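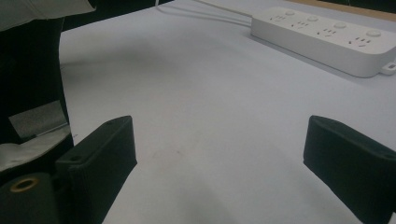
*Hand-held gripper at station 2, jaws open, with the four-outlet power strip on the table.*

# Jaw pads on hand-held gripper no longer closing evenly

**Category:** Maintenance and set-up
**Asked by:** Maxine Dunstan

Our department operates a Skulel hand-held gripper for recording tasks on a white bench. The task in use at present requires the operator to press the buttons on a power strip and then to move the strip by its short side. The unit has given satisfactory service until this month.

Since Monday the left pad has reached the centre line before the right one. On a thick object the fault is hardly noticeable. On thin objects, such as a cable, the left pad pushes the item across and the right pad meets it late. The operators have been instructed to stop work if the difference becomes worse.

The following has been done so far:

- both pads wiped with a dry cloth
- the fixing screws checked by hand
- the unit switched off and restarted

I should be grateful for advice on whether the pads should be replaced, or whether the fault is likely to lie in the linkage. The pads have completed around 200 hours of use. We hold one spare pair, and I would prefer not to fit it without good cause.

---

## Answer 1

**Ryszard Pietrzak**

Replace the pads. They are soft and they wear.

---

## Answer 2 (accepted)

**Feng-yi Wu**

I would advise against fitting the spare pair at this stage. Pad wear alone does not normally cause one finger to arrive early. It is more often a matter of one finger having moved on its carrier, and new pads would leave that as it is.

The procedure followed at Tristasum is set out below.

1. Switch off the unit and disconnect it.
2. Open the jaws fully and measure from the centre mark on the body to the inner face of each pad. Write both figures down.
3. Close the jaws slowly by hand on a flat gauge 40 mm wide. Note which pad touches first and the gap left at the other.
4. Loosen the carrier screws on the early finger by half a turn only. Slide the finger outwards until both pads touch the gauge together.
5. Tighten the screws a little at a time, alternating between them. The finger will creep if one screw is done up fully before the other.
6. Open and close the jaws ten times and measure again.

If the difference returns within a day or so, the linkage pin should be examined for play. This requires the body to be opened and is best left to whoever holds the service agreement.

Please also record the date of adjustment on the unit's card. Our own units are checked after every 70 hours, and the card has settled several disagreements between shifts.

**Comment from Maxine Dunstan:** Thank you. The gap at the right pad was 2 mm. It closed after step 4 and the spare pair remains in the drawer. I will report again if it moves.

---

## Answer 3

**Tien-fu Liao**

The previous answer is correct as regards the mechanical part. I would add that any width calibration stored before the adjustment should be discarded and repeated with the jaws fully open and then fully closed - otherwise the recorded opening will not agree with the actual one. I cannot speak for the Skulel software, as we use the Zurnden unit, but there is presumably a similar menu.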